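15/03/2022

Letter came this morning. I had given up on it, so it sat on the mat while I made toast, and I only saw the Belterden stamp when I went to put the bin out. They want me for the autumn. Two years to begin with, fees paid, a room in the halls and a place in the women's squad. I read it standing up and then again sitting down.

Rang Mum first. She asked if it was the one with the hills or the one with the bus station, and I said the bus station. She was pleased. Dad came on and wanted to know whether they pay for shoes. I don't know if they pay for shoes. The letter runs to four pages and shoes are not in it.

Then I rang Hülya Aksoy, who has coached me since I was eleven, and she said she already knew. Their head coach had phoned her last week and asked her to keep quiet. She kept quiet through two training sessions and a long drive back from Rudska, and I never guessed. She told me to sign it, post it, and be at practice at six as normal.

Practice was hard. We did the full-court press drill for most of the first hour and I was late getting back every time. My left ankle is still stiff from the Skakar game. It holds when I run straight and complains when I turn. Hülya put me on the side for the last part and had me shoot free throws while the others played. I made the first nine and then missed three in a row, all short. She says I stop bending my knees when I'm tired. She has been saying it for years and she's right.

The others were good about the news. A few of them clapped. One of the younger ones asked if she could have my number next season, which I thought was quick, but somebody has to wear it.

Did the sums tonight for the form. The club keeps proper records going back to the under-twelves, so I have the real figures. I have 2,215 points in all club matches, and 391 of those are from this season. I'd have said less. Highest in one game is still the 40 against Tekin, when their centre fouled out early and there was no one left to stop me getting to the basket. I played no better that night than I usually do. They also want a school report, two references, and proof of a medical. The medical costs more than 200, and I'll have to ask whether the club helps with that.

I do wonder about the level. Belterden play a faster game than we do and most of their guards are taller than me. I watched two of their matches online after tea and their starting point guard hardly sat down in either. She has another year left, so I may be on the bench for all of it. Hülya says a year of watching from the bench in a better team is worth having. I said I'd prefer to play. She said everyone would.

The other thing is the course. I put down sports science because that was what everyone put down, and now it's in print on the letter. There is a box you can tick if you want to change before June. I haven't ticked it. I might ring them and ask what else has room.

Signed the form at the kitchen table with the good pen. It needs a parent's name as well, so it can't go until Dad has been round. Ankle up on a chair now with frozen peas on it. Rest tomorrow, then we have Rudska at home and I want to be fit for that - it's the last time I'll play them.

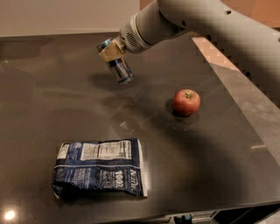
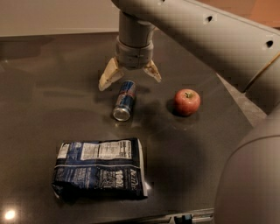
Do I still get to finish the season with the club if I've signed for somebody else?

Hülya says the Belterden place only starts in the autumn, so I stay registered here until our last match and can play in all of them, cup included.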